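4. House rules for shared collection rooms

4.1 Why we bothered writing any of this down

I'll be upfront that when Silvana Bezerra and I started this section it was meant to be half a page. We'd already covered the handheld gripper protocol in Section 3, and we figured the room rules were common sense. Then we asked the operators at our two sites, Lanton and Flestine, to write out the rules they thought they were following, and we got back lists that barely overlapped. One person had a whole paragraph on shoes. Another had never heard of the tape rule, and he'd been working beside the tape since May.

So this part is longer than planned, and a lot of it is plain housekeeping. I make no apology for that. Most of the published guidance we read while drafting is written for fenced industrial cells, with one machine and one trained operator and a gate. Our rooms don't look anything like that. They're offices that slowly filled up with arms, and people still eat lunch in them (at the far end, see 4.4).

4.2 Floor marking

We use yellow and black tape for any boundary that a person shouldn't cross while an arm is powered. Plain coloured tape is for furniture positions and means nothing about safety. Mixing the two was our first mistake at Lanton: somebody had run out of the plain stuff and marked a bin position with hazard tape, and within a week people were stepping over all of it without looking.

The rule we settled on is that hazard tape goes down only after whoever owns the arm has swept it through its full reach at low speed, and it comes up the same day the arm moves. Old tape is worse than no tape. Jailson Sampaio, who runs the Flestine room, walks the lines every Tuesday before the first session and peels up anything that no longer matches the plan on the wall. It takes him a few minutes and he grumbles about it, but his room is the tidier one by a long way.

We leave a clearance of 600 mm between the outer edge of an arm's reach and any chair someone is expected to sit in. That was a compromise. Thomas Costa wanted more, and I wanted the chairs to fit.

4.3 Things on wheels and legs

I hadn't thought of whiteboards as a hazard until we started logging trips. Freestanding boards have splayed legs, and the feet stick out further than you'd expect when your eyes are on a tool in your hands. The same goes for office chairs with star bases. Our rule is that a stand may sit near a taped line, but the person holding a gripper gets a spotter if their path goes within arm's length of the legs. Chairs get pushed in or rolled out of the path before recording, and whoever is holding the gripper doesn't do the rolling. One hand on the tool and one hand on a chair is how we ended up with our only cracked housing.

We argued for ages over whether to ban wheeled chairs from the room altogether. Raíssa Araújo made the case for a ban, and it was a good one. In the end we kept them, mostly on the grounds that people who work in a room all day will bring chairs into it whatever the document says, and I'd sooner have a rule that gets followed. Fixed stools are still required at the two stations closest to a powered arm.

4.4 Bystanders

A shared room has people in it who aren't part of your session. Figure 4 was taken at Flestine on an ordinary working day, from the gripper's own camera, and it gives a fair idea of what the operator is sharing the floor with: an arm on one side, a whiteboard on its stand and a strip of hazard tape on the other, and people standing down by the windows.

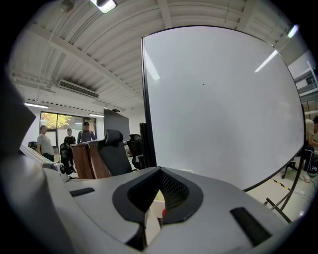 Figure 4. View from the handheld gripper in the Flestine room.

The announcement rule came out of a near miss that Solange Guimarães wrote up for us. Before powering an arm, the operator says so out loud and waits for an answer from everyone on the floor. A nod doesn't count, and neither does a thumbs-up from behind a monitor. We tried a coloured lamp for this first (a Virker unit, easy enough to wire in) and people stopped noticing it after the second week or so. Voices work better for us. It's a bit awkward when you have visitors, but you get used to it.

Bystanders who'll be recorded are told before the session starts, and they can ask for it to wait until they've left. Handheld cameras see a lot more of a room than people assume, especially wide ones pointed up from waist height. We blur faces before anything leaves the site. We also ask operators to glance at the first clip of each session and check for readable writing on boards and screens. Wipe the board first if you can. If it's somebody's half-finished derivation, ask them, and if they say no, turn it around.

4.5 What we haven't sorted out

Noise is one. The answer-back rule assumes you can hear each other, and with the air conditioning going flat out at Lanton you sometimes can't. We've also been inconsistent about cables. The Fagundes checklist we borrowed as a starting point says no cable may cross a walkway at all, which would close one of our stations outright, so for now we allow covered crossings and note them in the session log. Silvana thinks this is a fudge. She's probably right, and we'll come back to it in Section 6 along with the incident counts for both rooms.

Last updated: May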